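Notebook, Monday, June

Comparative claims work, Zaditz v. Flendel (pain gel spot). Injunction stands for now, appeal not yet listed. Zaditz counsel wants the consumer comprehension numbers rerun before they reply on the "slow tube" line.

Reloaded the survey export. 3378 rows in, 620 left after dropping incompletes and anyone who had not seen the spot through to the end. Checked the filter twice. The old filter let partial views through, so the earlier table is void. Struck it out on the previous page.

Coding rule for disparagement: a respondent counts only if they name the Flendel product or describe its pack unprompted. Color alone is not enough. Mujić used color alone in their report and will be asked about it. 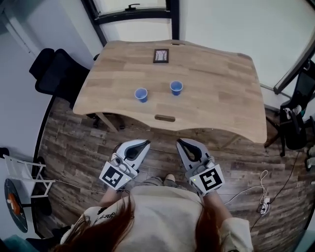 Zorica Kovačević: color alone was accepted in the Wastlow matter, so keep a second column with it included. If the two columns land close together the argument goes away.

Added the second column. Recoded a batch of 50 by hand against both rules. 13 change category, nearly all of them answers like "the other blue one." Left those flagged, not resolved. Radomir Dimitrov to code the same batch blind, then compare.

Mute-viewing group still not split out. The voice-over carries the comparison, the pack shot is short, so the split matters.
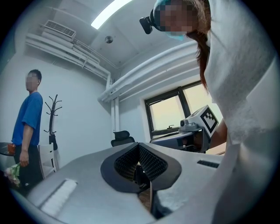 Do the flagged answers go in the main table? Only in the second column, with a footnote giving the rule used.

To do: mute split, blind recode, ask Zaditz for the broadcast cut. The file we have is the web cut and the end card differs.

2 comments
0 shares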